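Edari @edari_makes
2018-07-24

1/ People keep asking me if machines can do chores yet. My usual reply is "which chore, and on what floor?" So let's do a thread about sweeping, my favorite boring job, and why I'm so excited about it right now!

2/ Indoors, we're in pretty good shape. I've had a little disc vacuum going since April and it handles the kitchen better than I do. It misses the corner behind the trash can. So do I.

3/ Shop floors too. At Phetsri (the furniture shop where I work three days a week) a walk-behind scrubber got swapped for a self-driving one called the Sonda. It does the main aisle at night, 527 square feet of it, and the morning crew walks in to a clean floor. Love that thing.

4/ But sawdust on sealed concrete is the easy version. Flat floor, four walls, the same lights every night. The machine learns the room once and the room stays put.

5/ Now take the job outside. My side project, Batetico, is a small sweeper meant for footbridges and boardwalks: leaves, grit, gum wrappers, all the stuff somebody pushes a broom at today. Small crew of 2, big hopes.

6/ The work at hand, three looks at it. Railings on both sides, weathered boards, and a whole lot of sun:

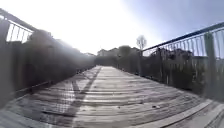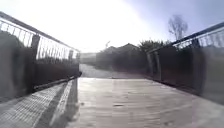
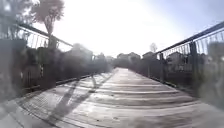 7/ WHAT MAKES IT HARD

Shadows first. A railing throws a dark stripe over the deck, and to a cheap camera a dark stripe can look like a hole, or a step, or a wall. A person with a broom walks straight across it without a thought. Early Batetico would stop dead and sulk.

8/ Then glare. Low sun straight ahead and the far end of the deck goes white. You can add a depth sensor, and we did, but bright sun bothers some of those too. The fix that helped us most was embarrassingly simple: sweep the other direction and come back later for the rest.

9/ Then the seams! Every gap between boards is a thin dark line, and grit loves to live in there. A spinning brush skates right over it. Stiffer bristles get more out but they also chew up old wood, so we're still going back and forth on that one (mostly back).

10/ And my personal nemesis, the small dark spot. Is it a leaf? A stain? A knot in the wood? We hand-labeled 1037 of them from our own test runs and there were plenty where the two of us couldn't agree. Hard to be mad at the software after that.

11/ The good news: it doesn't have to be sure. Sweep the spot anyway. If it's still there on the second pass, call it a stain and move along. That one rule took our worst run from an all-morning mess to around 120 minutes, and I did a lap of the garage when I saw it.

12/ So, can a machine do this chore yet? On a dry day, on a straight deck, with me walking behind it carrying a spare battery, yes, most of it. Wet leaves, no. Stairs at either end, no. A dog that wants to play, also no, though the dog has a great time.

13/ I still think outdoor sweeping is closer than laundry. Dirt doesn't have to be folded. You can be sloppy, go over it twice, and the deck still ends up cleaner than it was.

14/ If you sweep a bridge, dock or boardwalk for a living I would LOVE to hear what broom you use and what drives you nuts. Replies are open. Bristle opinions especially welcome.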